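Gripper comparison, August progress report
Prepared for Kamlesh Bansal

You asked for a plain answer on whether we should move the Brokico work over to the Varurik gripper before the next round of money is released. My answer is still no, and I would put more weight on that than I did in the last report.

Where we are. The Varurik two-finger gripper and our existing Chu gripper have now each been through the full set of grasps, 334 per gripper. We used the same arm, the same wrist camera and the same objects for both. Varurik came out ahead by 12 successful grasps. That is the number their sales people will want to quote, and I'd ask you not to let it into the board summary on its own. Most of the lead comes from the soft packages. On cups, rods and table legs the two are level, and on anything thinner than a pencil the Chu was the better of the pair.

I also don't trust the order we ran them in. The Chu went first, when we were still adjusting the approach speed, and the Varurik got the benefit of everything we learned. Repeating the Chu set with the final settings would take four working days. I think it should be done before anyone signs anything.

Controller. The Utier controller was supposed to cut the delay between the camera seeing an object and the fingers closing. With the old controller we measured 195 milliseconds. With the Utier we have had good mornings and bad afternoons, and I can't give you one figure I would defend. The supplier blames our network. We moved it to its own switch and the bad afternoons continued. I have asked for their own test logs twice.

Wrist camera. Mounting the camera at the wrist gives us a close view of the fingers and whatever is between them, and that part works. The trouble is what happens when the arm goes low or turns over. Under a table the light gets uneven, the background fills up with people and equipment, and pale objects against pale surfaces are hard for the software to separate. The proposal said this would be solved by "robust perception." I have yet to see what that means in practice. A fixed second camera would be cheap to try and I would like to try it before we pay for another software license.

Money. We have spent $500 on spare finger pads, which was not in the plan. The pads wear faster than the Varurik data sheet led us to expect. Nothing else is over.

What I need from you: a decision on the repeat Chu run, and a yes or no on the second camera. The view from the wrist during the low approach to a table leg is attached at the end.

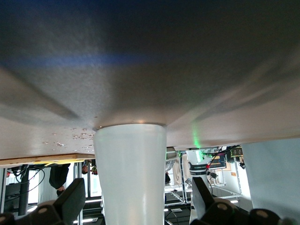 Ívar Hallgrímsson read the draft and thinks I am too hard on the Varurik. In his view the soft packages are most of what Brokico handles, so a lead there counts for more than a tie on rods, and he would rather spend the four days on wear tests for the pads than on running the Chu again.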